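2nd May
Bookbinding bench, Sutbridge

Second round of the paste tests. I write down all of it because in August we have to choose one paste for the whole set of parish ledgers, and I don't trust my memory for such things.

Left from last time: the wheat starch paste from the Feltano flour was good on the thin repair tissue but too weak on the spine linings. Two of the linings lifted at the head when I bent the board back. I think I cooked it too short. The colour had changed to grey and I took it off the heat, but the older notes in this book say to continue after the grey colour until the spoon leaves a track that stays open. I did not read so far back.

Today's batch. 330 ml water, starch soaked in part of it overnight, the rest of the water brought to warm before mixing. Stirred the whole time with the flat wooden spoon. It became thick very suddenly, as always, and I had to take the pot from the heat for a moment to break the lumps. After this it went smooth again. I put it through the horsehair sieve while still hot. The sieve has a small tear near the rim, please hold it with the tear upwards. I will order a new one from Sterkport together with the linen thread.

After cooling the paste was firm like a custard. I cut a piece and worked it with the brush and a little cold water on the glass until it was like thick cream. For the tissue I made it thinner again.

Samples made:
Tissue on old ledger paper, thin paste, dried under felt and board.
Tissue on old ledger paper, thick paste, the same.
Linen lining on test spine, thick paste, dried in the press with light pressure.
Linen lining on test spine, mixture of thick paste and the white adhesive, dried the same.
Endpaper, full sheet, thin paste, hung first and then pressed.

The endpaper curled strongly toward the dry side before I could lay it down. My fault, I cut the sheet with the grain in the wrong direction. I have marked the grain now on all the sheets in the drawer with a soft pencil arrow in the corner. If somebody cuts a sheet, please draw the arrow again on the part which stays in the drawer. Without the arrow one must do the bending test each time and some of these papers are getting tired of it.

First results, after lunch. The tissue with thin paste lies flat and the writing below can be read easily. The tissue with thick paste has a shine when I hold it to the window and feels a little like cardboard at the edge. I would not use it on a page that must turn. Linen not checked yet, it stays in the press overnight.

About the mixture: I know that the question of reversibility will come. The starch alone I can lift again with a damp blotter. The mixture I could not lift cleanly from the old sample of last year, a film remained on the paper. For the spine of a book which is handled each week maybe this is acceptable, for the ledgers I don't like it. I want to see first if the properly cooked starch is strong enough without help. If yes, then the discussion is finished.

Ledger 747. I opened it only to look. The sewing is broken in the first two sections and the thread in the middle is very thin, but the tapes are sound. Somebody repaired the back joint long ago with a brown paper tape, and the gum has made the leather hard and dark beside it. I tried a small place with a damp swab and the leather darkened at once, so I stopped. It needs to be done dry, with the bone folder and the small spatula, slowly. The title label is loose at one corner only. I put the book in its box with a tissue strip at the place and wrote it on the card.

There are three loose leaves in the back which don't belong to this volume, by the ruling I think they are from the Ismail accounts. The ruling is red and double, and in 747 it is single. I put them in a separate folder in the same box and did not move them to the other one, it should be decided after both are open on the bench together.

Board cutter: the blade pulls to the left on grey board thicker than 2 mm. With thinner board I don't notice it. I cut the new boards a little oversize and trimmed them by hand with the steel rule, which took most of the afternoon. The clamp screw on the side was loose. I tightened it, the cut is better but not correct yet.

Stock. Blotting paper is low. Grey board is enough for the first ledgers. Repair tissue, the light one, we have one full roll and the short end. The 500 g bag of starch is open and should be used first, the lid of the tin does not close well so I put a rubber band over it. Waxed thread is fine.

To do next:
Take the linen samples from the press, bend test, write the result beside this page.
Cook one more batch and stop the time from the grey colour until the end.
Lift test on today's tissue with damp blotter.
Ask Sterkport if the sieve can be sent in the finer mesh.
Throw away the old paste in the fridge, it smells sour.

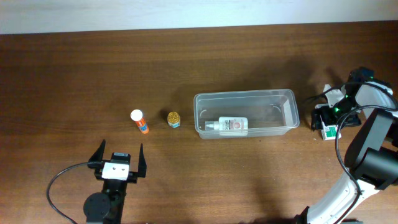 White-capped orange tube on the dark brown table.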